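**Journée portes ouvertes de Kuvgate** — rendez-vous annuel de démonstration robotique organisé par l'atelier Vestberg, en juin, toujours un mardi. Entrée libre, inscription conseillée. À ne pas confondre avec le salon Skindell (professionnels uniquement).

## Historique

Lancée par Bjartur Þorgeirsson, ingénieur, alors responsable de l'atelier. Première édition modeste : 90 visiteurs, une seule cellule ouverte, pas de programme imprimé. Fréquentation record à la quatrième édition, 399 entrées. Depuis, visites par groupes de 20, départ toutes les demi-heures à partir de 11 h.

Le nom vient du bâtiment, ancien entrepôt Kuvgate, repris par Vestberg puis agrandi côté cour. L'aile neuve (dite salle Schumacher) acceuille les démonstrations depuis la troisième édition.

## Déroulement

Parcours en trois temps : atelier mécanique, salle de commande, puis manipulation d'objets. Cette dernière partie est la plus suivie. Bras à pince deux doigts, objets courants posés sur une table, opérateur à côté. Le public voit le retour de la caméra de poignet sur un écran mural — c'est ce point de vue qui sert de support aux explications.
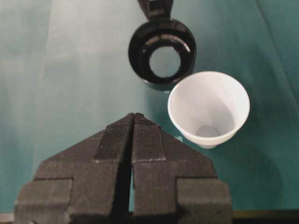 *Vue de la caméra de poignet : pince à deux doigts, gobelet blanc conique et objet noir brillant, sur fond bleu-vert.*

Exercices habituels : saisir, déplacer, reposer, empiler. Les objets clairs et mats sont présentés avec des objets sombres et brillants, les reflets compliquant la détection des contours. Autre difficulté souvent commentée, les pièces placées très près l'une de l'autre : peu de place pour glisser un doigt entre les deux. Les essais ratés font partie de la démonstration et ne sont pas coupés.

Questions du public à la fin de chaque passage, dix minutes maximum. Pilotage manuel proposé aux visiteurs depuis la cinquième édition, sur une cellule séparée et à vitesse réduite.

## Réception

Bon accueil dans la presse locale. Critiques récurrentes : attente trop longue à l'entrée, écran mal visible du fond de la salle. Un second écran à été ajouté côté cour, le premier surélevé.

## Voir aussi

- Vestberg (atelier)
- Salon Skindell
- Préhension robotique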